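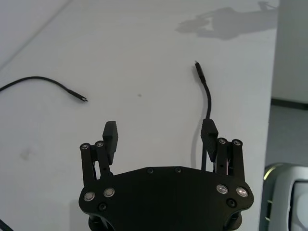

Attachment 1: both black leads on the white tabletop, plug ends showing

Selach Workspace Support
Ticket: Light bar goes out, two unmarked leads
Opened: 11/12/2025
Status: Closed
Priority: Normal
Location: Room 11, white table
Requested by: Na-rae Baek
Assigned to: Colton Fortin

Request (Na-rae Baek)
We moved back into Room 11 after the painting and I have two black leads on the table with no tags on them. One should be for the Purkent light bar on the wall shelf and the other for the Pelkonen desk fan. I plugged in what I thought was the light bar lead. The light came on for a few minutes and then went out. Tried it again, same result. The fan has not run at all. I have left both leads loose on the table and have not tried swapping them. Please tell me which is which before I plug in anything else.

Reply (Colton Fortin)
Thanks for stopping there. Please leave both devices disconnected for now. A few questions:
Are both adapters plugged into the same power strip?
Does the strip have its own switch, and is it on?
What is printed on each adapter, next to the word OUTPUT?
In your photo, is the lead on the left the one you used for the light bar?

Reply (Na-rae Baek)
Same strip, under the table at the wall end. It has a switch and the switch is on. A phone charger works in it. One adapter says 5 V and the other says 12 V. I can't tell which lead belongs to which adapter because they are bundled together behind the table leg with a lot of tape. Yes, the left one is what I used for the light bar.

Reply (Colton Fortin)
The room sheet has the light bar on the 12 V adapter and the fan on the 5 V one. If the left lead turns out to be 5 V, the light bar has been running on too little, and that would fit what you saw. It shouldn't have hurt anything.

Please do this in order:
Switch the strip off and unplug both adapters.
Cut the tape behind the leg. Scissors are fine, but keep the blades flat and away from the leads.
Hold the left lead at the table end and follow it by hand all the way to its adapter. Don't go by pulling on it - they rub together in a bundle and the wrong one will move.
Put a paper tag on each lead, near the plug and again at the adapter.
Write back before you switch on.

Reply (Na-rae Baek)
Done. The left lead goes to the 5 V adapter. The right one goes to 12 V. So I had it backward. All four ends are tagged. There was an extra loop of the right lead caught under the foot of the table, so I freed that too. The jacket is a bit flat at that spot but I see no split.

Reply (Colton Fortin)
OK. Run a finger along the flat part once more with the power off. If you feel a nick or any bare metal, stop and I will bring a replacement. If not, connect the right lead to the light bar, the left lead to the fan, plug in the adapters and turn on the strip. Leave the light on for an hour and tell me how it goes.

Reply (Na-rae Baek)
No nick. Light bar came on and has been on for the full hour. The fan runs on low and high. The adapter for the light bar is slightly warm.

Reply (Colton Fortin)
Slightly warm is normal for that adapter. If it ever gets too hot to hold, switch off and reopen this ticket.

I came by this afternoon and clipped both leads along the back edge of the table with Polus cable clips, so they no longer go near the foot. Your paper tags are replaced with printed ones. I also put a spare 12 V adapter and lead in the supply cabinet, shelf 8, in case the flattened section gives trouble later.

Resolution
Leads were swapped at the devices. Light bar was on the 5 V adapter. Traced, tagged and reconnected. One lead freed from under the table foot, jacket flattened but whole, left in service.

Follow-up
Check flattened section at the next room inspection (C. Fortin)
Add lead tags to the Room 11 sheet - done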